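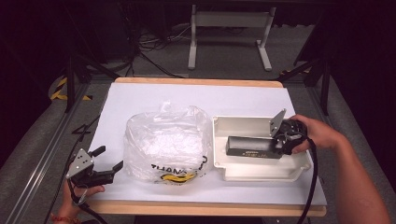

Festivals > Winter and Spring > Lantern and Drum Nights

Pernlow Drum Night
By Perihan Ekinci
08/06/2023

Pernlow Drum Night is a street festival held each March in the hill town of Pernlow, when the old quarter gives itself over to drumming, lanterns and a great deal of hot bean soup. It marks the end of the salt carters' winter, when the men came home over the pass and were drummed in through the Drellov Gate by their families.

The procession sets off at dusk and climbs the 79 steps to the upper square, which takes far longer than you might expect – every household on the way is owed a tune, and most of them offer a drink in return. The drums are goatskin over a beech hoop, and the deepest of them, the szekeres, needs 2 people to carry it.

The custom lapsed when the salt road closed and was brought back by the schoolteacher Ingegerd Lundgren, who had written down the rhythms from her older neighbours. Her first revival drew 877 people, a very fair crowd for a town of 1,549. Citlali Magaña's study of the songs remains the fullest account, though she and Feng-yi Siu differ – quite cheerfully – over the age of the gate tune.

Contact the editors | © Festivals | Back to top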